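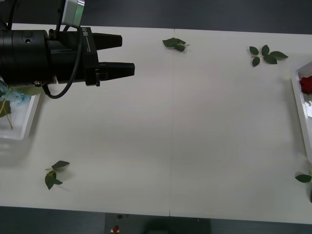 Session 4: Sorting, Stemming and Laying Out
Artificial Flowers for the Home - Brakville Adult Learning, Adjei Room
Notes by Naa Amoah

Welcome back, everyone, and thank you for the lovely wreaths last time. I know several of you wanted to go straight on to the vase arrangement, and we will get there, I promise, but tonight is the session that makes the vase arrangement pleasant to do. We have 80 minutes, and I'd like us to spend the first half of them with no vase on the table at all.

Before you start
Clear your table and wipe it down. A pale surface is best for this work, as dark green leaves have a way of vanishing on anything else and you will find them on your sweater when you get home. Set a shallow tray at each side, one for the blue flowers and one for the red, and leave the middle free for loose greenery. If you are left-handed, swap them over if you like, or don't - I have taught this for years and still can't decide which I prefer.

Sorting the heads
Take each flower head in your hand before you put it in its tray. Give it a gentle turn and look at the back as well as the front. You are checking that the petals are still seated on their little plastic cup and that there are no long threads hanging off the edges. Threads can be snipped. Please don't pull them, or the whole edge of the petal may come along too.

Our hydrangeas always come out of the box looking sorry for themselves. Fluff them from underneath with two fingers, working outward from the middle, and be patient. A crumpled petal can be coaxed back with a little warmth from your hands, and if it really won't behave, turn that side to the wall. Roses need much less fuss. Open the outer petals a bit if you want a fuller bloom and leave the heart of the flower alone.

Sorting the leaves
Leaves get treated as an afterthought, and I do wish they weren't! Lay yours out singly with some space between them so you can see what you have. Short clusters go low, near the rim of the vase. Longer sprigs with the leaves spaced along the stem are worth saving for the sides, where they can lean out and soften the outline. Rose leaves have a toothed edge, and they look right with roses even to people who couldn't tell you why. Keep them together if you can.

Stems and supports
Anything top-heavy needs help. Some of you have wire from the Zerkeck kits, which is fine for small work, but for a tall piece I like a stiff stick with a bit of character to it. Put the stick in before the flowers. It is so much easier to build around a support than to poke one down through a finished arrangement, as Dzifa Zakaria and I both learned the hard way in June, the night before the Pasari wedding.

Wrap floral tape on a slant, stretching it gently as you go so that it grips itself. Start at the top, turn the stem with your left hand and let the right hand guide the tape down. If it won't stick, you aren't stretching it enough.

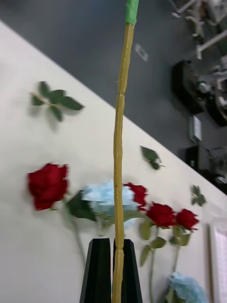

Color is where people start to worry, so let us keep it simple this week and work with one strong color, one quiet color and one surprise. The strong color should appear more than once, and the pieces needn't be evenly spread. Red roses are strong enough to hold the eye from across a room, and a pale blue hydrangea set in among them gives it somewhere to rest. The surprise, for us, is that knobby mustard-yellow stick with its band of bright green tape at the top. It ought to clash terribly, and I think it is rather cheerful. If you would like a calmer result, use a darker tape, or tuck a leaf over the join.

Try it flat first
Now lay your whole arrangement down on the table as if the vase had simply gone to sleep on its side. Heads at the far end, stems toward you, leaves underneath. Move things about. Let two roses sit close together and give another a little room. Stand up, walk to the door, and look back at it from there - you will see gaps you missed when you were sitting down.

When you are happy, take a picture on your phone. You will forget the order, I always do.

Cutting
Cut last, and cut less than you think. Use the wire cutters from the blue box, never the good scissors. Hold the stem beside your vase and mark it with your thumbnail. Point the cut end at the floor when you snip, please, because the bits do fly.

For next time
Bring a vase with a fairly narrow neck.
Bring clean gravel or glass beads for weight, enough to fill the bottom third.
Finish fluffing any hydrangeas you took home.
Read the page on line and height in your folder, and pencil in where your tallest stem will stand.

If you need to miss a week, leave a message for Dzifa at the front desk and she will put a bundle of stems aside with your name on it.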